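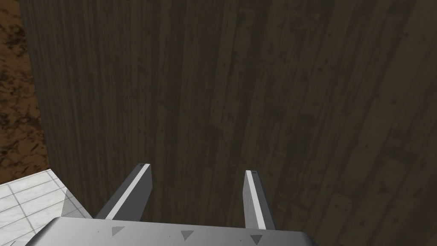 Ein Vergleich ist das Einfachste, was man in einem Gedicht machen kann, und trotzdem freue ich mich jedes Mal, wenn mir ein guter einfällt. Man nimmt zwei Dinge, die eigentlich nichts miteinander zu tun haben, und stellt ein kleines Wort dazwischen: wie. Meine Suppe ist heiß wie ein Vulkan. Mein Bruder schnarcht wie ein Traktor. Oder nimm das dunkle Holz mit den langen Streifen, die von oben nach unten laufen. Ich könnte schreiben: „Das Holz ist graubraun und gestreift." Stimmt, ist aber ein bisschen langweilig. Ich könnte auch schreiben: „Das Holz ist gestreift wie ein Abend, an dem es regnet." Und schon denkst du an Regen, vielleicht sogar an ein Fenster und an nasse Schuhe im Flur, dabei habe ich doch bloß über Holz geredet!

Das finde ich so toll an Gedichten. Ein einziges Wort macht eine Tür auf, und dahinter steht etwas ganz anderes.

Und jetzt kommt die Metapher

Das Wort klingt kompliziert, ich weiß. Als ich es in der Schule zum ersten Mal gehört habe, dachte ich an eine Krankheit (Herr Doktor, ich habe Metapher!). Es kommt aus dem Griechischen und bedeutet so viel wie „Übertragung". Man trägt ein Wort von einem Ort zum anderen, wie einen Stuhl von der Küche ins Kinderzimmer.

Der Unterschied zum Vergleich ist winzig: Das „wie" fällt weg.

Vergleich: Mein Bruder schnarcht wie ein Traktor.
Metapher: Im Bett nebenan fährt ein Traktor.

Merkst du was? Beim Vergleich weiß jeder, dass da ein Bruder liegt, der Krach macht. Bei der Metapher fährt wirklich ein Traktor durchs Zimmer, jedenfalls für einen Moment im Kopf. Du musst selbst herausfinden, was gemeint ist, so ähnlich wie bei einem Rätsel.

Du benutzt sowieso schon dauernd welche

Viele Metaphern sind so alt, dass wir sie gar nicht mehr bemerken. Der Tisch hat Beine. Der Fluss hat einen Arm, die Flasche hat einen Hals, und am Fuß des Berges steht vielleicht ein Gasthaus. Hast du schon mal einen Berg mit Schuhen gesehen? Eben. Auch das Wort „Wüstenschiff" gehört dazu, damit ist das Kamel gemeint. Und wenn deine Oma sagt, du hättest eine lange Leitung, dann sucht sie nicht nach einem Kabel.

Probier mal aus, einen Nachmittag lang auf solche Wörter zu achten. Ich habe das mit der Lesegruppe in Rinen gemacht, und nach 30 Minuten war das große Blatt voll. Ganz oben stand „Handschuh", weil ein Schuh ja eigentlich an den Fuß gehört. Darauf wäre ich im Leben nicht gekommen.

Warum ist die Liebe ständig eine Blume?

In Liebesgedichten wimmelt es von Rosen, Sternen und Feuer. Das hat einen einfachen Grund: Gefühle kann man nicht anfassen. Du kannst niemandem deine Freude in die Hand legen und sagen, guck mal, so groß ist die. Also sucht man sich etwas, das jeder kennt. Feuer ist warm, kann aber auch wehtun. Eine Rose duftet und hat Stacheln. Ein Stern leuchtet und ist furchtbar weit weg.

Nur leider sind diese Bilder schon sehr oft benutzt worden, und dann werden sie müde. (Das war übrigens gerade wieder eine Metapher, Bilder können ja nicht gähnen.) Wenn ich lese, dass jemandes Augen wie Sterne leuchten, sehe ich gar keine Sterne mehr. Wenn aber jemand schreibt, dass ihn seine Freundin anschaut wie das Licht im Kühlschrank mitten in der Nacht, dann muss ich lachen und sehe es sofort vor mir.

So baust du deine eigene

Such dir ein Gefühl aus, zum Beispiel Heimweh, Wut oder Vorfreude. Schreib es auf einen Zettel. Dann geh durch die Wohnung und such sechs Dinge, ganz gewöhnliche, ein Sieb, einen Wecker, eine einzelne Socke. Schreib sie darunter. Jetzt setzt du alles zusammen und schaust, was passiert:

Heimweh ist eine einzelne Socke.
Wut ist ein Topf mit zu kleinem Deckel.
Vorfreude ist ein Wecker, der vor mir wach ist.

Manche Sätze ergeben überhaupt keinen Sinn, und die darfst du durchstreichen. Oder du behältst sie, weil sie so komisch sind! Mein Liebling bleibt die Socke. Wenn du magst, schreib noch eine Zeile dazu, in der du weitererzählst: Wo liegt sie? Wer sucht sie? Aus zwei Zeilen werden vier, und dann hast du schon ein kleines Gedicht. Reimen muss es sich nicht. Über das Reimen schreibe ich im November, da geht es auch um Wörter, auf die sich fast gar nichts reimt, „Mensch" zum Beispiel.

Eure Homa Parsa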